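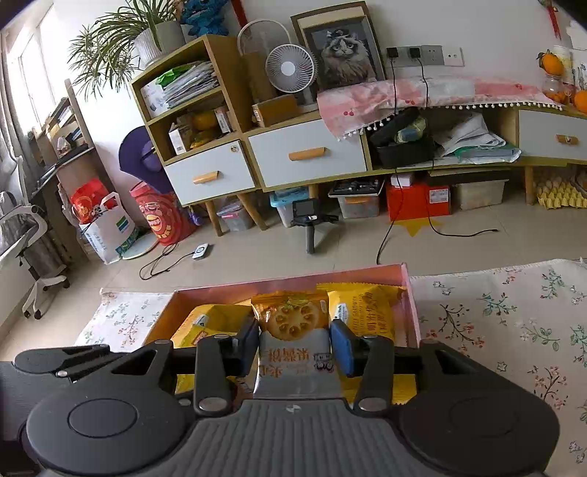
Section 4. Comparing Fingertip Sets on Wrapped Food Items

4.1 Purpose

The procedure in this section allows an operator to compare two sets of fingertips on the Corketti hand-held gripper with thin, sealed packets. It is to be carried out after the unit has been assembled and the camera has been set up as described in Section 3. Results are entered on the Manole comparison sheet supplied with the unit.

Wrapped snacks are a useful test item. The film is smooth, the contents break under moderate force, and the air inside the packet shifts when the fingers close. A fingertip set that performs well on wooden blocks or plastic cups may perform poorly on a sealed packet, and the reverse is also possible. Operators should not carry over a rating from one class of item to another.

4.2 Items Required

One Corketti hand-held gripper with the blue padded fingertips fitted
One set of Clolik fingertips, for comparison
Wrapped crackers or similar packets, all of the same size and from the same batch
One open box, low enough that the fingers can reach the packets without touching the rim
A mat or cloth on which the box can rest
Manole comparison sheet and pen
A dry, lint-free cloth

Packets taken from an opened gift box or assortment are acceptable provided that the same kind of packet is used for both fingertip sets. Packets with different wrappers may be left in the box during the test. They give the operator a realistic amount of clutter to work around, and they give the camera more than one printed surface to record.

CAUTION: Do not use packets that have already been opened, punctured or crushed. Crumbs and oil on the pads will change the result of every later trial.

4.3 Preparing the Test Area

1. Choose a level area of floor or a low table. Floor tests are preferred for the first session, as a dropped packet has less distance to fall.

2. Lay the mat flat and smooth out any folds. A patterned mat may be used. If the recording is later to be processed with Prosico, note the presence of a pattern on the comparison sheet under "Background."

3. Place the open box on the mat. Turn it so that its longer side faces the operator. If the box is square, either side may face the operator, but the position must stay the same for the whole session.

4. Move loose cables out of the operator's walking path. Cables that hang from a wall socket should be routed along the wall where possible.

5. Check the light. Daylight from a window is acceptable, but strong reflections from foil wrappers can hide the edges of the packet. If this occurs, turn the box by a quarter turn or draw the curtains partway.

NOTE: It is not necessary to clear the room of furniture or household objects. The camera on the gripper has a wide view and will record shelves, cabinets and walls behind the test area. A furnished room is suitable for this comparison as long as nothing in it is moved between the first trial and the last. Items that carry personal information, such as letters and family documents, should be put away before recording begins.

4.4 Checking the Gripper

1. Hold the gripper with the finger arms pointing away from the body. Open and close the fingers slowly, using their full travel.

2. Look at the rivets at the pivot points of the arms. They should sit flush. If a rivet stands proud or an arm can be rocked from side to side, stop and refer to Section 7, Maintenance.

3. Wipe both pads with the dry cloth. Do not use alcohol or household cleaners on the blue pads.

4. Close the fingers with nothing between them. The pads should meet evenly from top to bottom. A visible gap at one end means that a fingertip has been seated at an angle. Remove it and fit it again.

5. Start the camera and confirm that both fingertips are visible in the lower part of the picture, with a clear view of the space between them.

CAUTION: Keep hair, jewelry and loose sleeves away from the finger arms. The fingers close with enough force to pinch skin.

4.5 Running the Trials

Each fingertip set is tested in one block of 20 trials. The two blocks should be run in the same session by the same operator.

1. Begin with the blue padded fingertips.

2. Bring the gripper over the box from above and pause with the fingers fully open.

3. Lower the gripper until the pads are on either side of the chosen packet. The pads should contact the packet itself, with the end seals left free. A grip on the seal alone is recorded as a "Seal grip" and does not count as a full hold.

4. Close the fingers until the packet is held. Stop closing at the first sign of firm contact. Further force does not improve the hold on thin film and may break the contents.

5. Lift the packet straight up until it is clear of the rim of the box. Keep the printed face toward the camera where the position of the packet allows it.

6. Hold for 2 seconds. Do not tilt or shake the gripper during this time.

7. Lower the packet to the mat beside the box and release it. Do not drop it from a height.

8. Enter the result on the comparison sheet before starting the next trial.

9. Return the packet to the box by hand and repeat from step 2. Replace any packet whose wrapper has become wrinkled enough to change how the pads meet it.

10. When the first block is complete, rest for 15 minutes. Fit the Clolik fingertips as described in Section 2, repeat the checks in 4.4, and run the second block.

NOTE: Operators tend to improve during the first few lifts. It is recommended that a short practice run be made with each fingertip set, and that these lifts be left off the sheet.

4.6 Recording Results

Use one of the following entries for each trial.

Full hold - The packet was lifted clear of the box and held for the full time with no visible movement between the pads.

Slip - The packet moved between the pads but did not fall.

Drop - The packet fell at any point before it was released by the operator.

Seal grip - The packet was lifted by its end seal only.

Damage - The wrapper was torn or the contents were felt or heard to break. This entry takes priority over all others.

A fingertip set is considered suitable for wrapped food items when it reaches 16 full holds or more in the block with no entry for damage. If both sets meet this level, the set with fewer slips should be preferred. If neither does, change the box or the type of packet and repeat the full procedure before drawing any conclusion about the fingertips.

Remarks may be added in the last column. Useful remarks include the way the packet was lying before the lift, contact between a finger arm and the wall of the box, and any moment at which the packet was hidden from the camera.

4.7 Common Difficulties

The packet turns between the pads during the lift.
The grip is too far from the middle of the packet. Lower the gripper slightly and center the pads before closing.

The fingers catch on a neighboring packet.
Approach with the fingers open only as far as needed. If the box is crowded, a packet may be removed from it, provided that the same number is kept for both blocks.

The printed text on the wrapper is unreadable in the recording.
Check the lens for fingerprints and reduce the speed of the lift. Foil areas are more likely to be affected than matte printed areas.

One pad makes contact before the other.
Light contact on one side is normal with a hand-held unit. If the packet is pushed across the box each time, check the seating of both fingertips as in 4.4.

4.8 After the Session

1. Stop the recording and confirm that the file has been saved before switching off the camera.

2. Wipe the pads and store both fingertip sets in their sleeves, with the pad faces turned inward.

3. Leave the fingers of the gripper slightly open during storage. Long periods under closing force will flatten the pads.

4. Write the session number on the comparison sheet and keep it with the recording. The same number is required when the file is loaded into Prosico, as described in Section 5.

CAUTION: Packets used in the trials are test items. Mark them accordingly and store them separately from food intended for guests or staff.

Section revised February 2023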